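4.3 Storing and Cleaning the Practice Pad

Read this section before unpacking the Halim 60 suture practice pad.

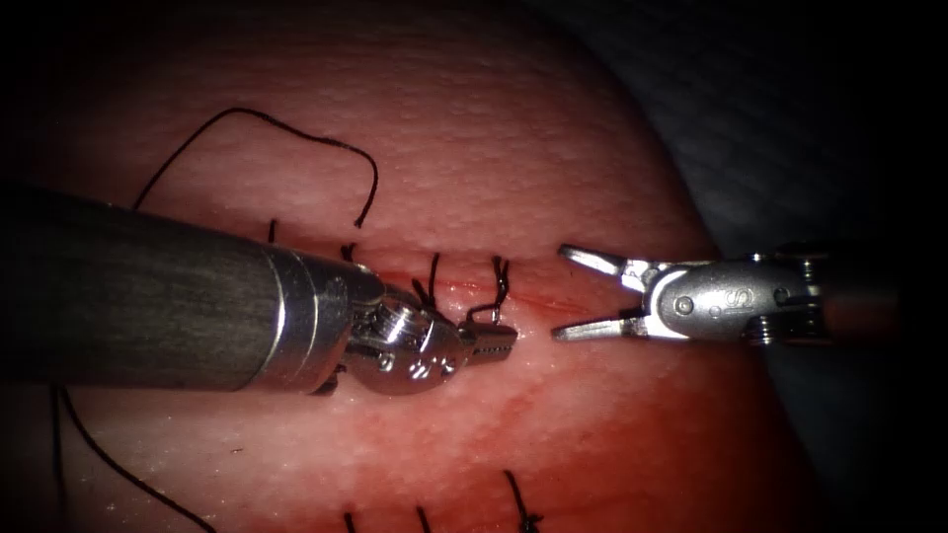

Figure 36. Practice pad with a horizontal incision line.

1. Remove the pad from its tray and peel off the liner. Keep the liner for storage.
2. Rinse both faces with cool water and mild soap. Do not use alcohol.
3. Pat the pad with a lint-free cloth — paper towels leave fibers in the surface.
4. Dust lightly with the powder supplied (part 703).
5. Replace the liner and lay the pad flat in its tray.

Note: Red dye may stain light countertops. Work on the Guvgate mat or another washable surface.

CAUTION: The pad is for training only. Keep it away from food preparation areas and from direct sunlight.

Replacement pads are ordered under part 183. Pads with cuts through the full depth should be discarded with ordinary household waste.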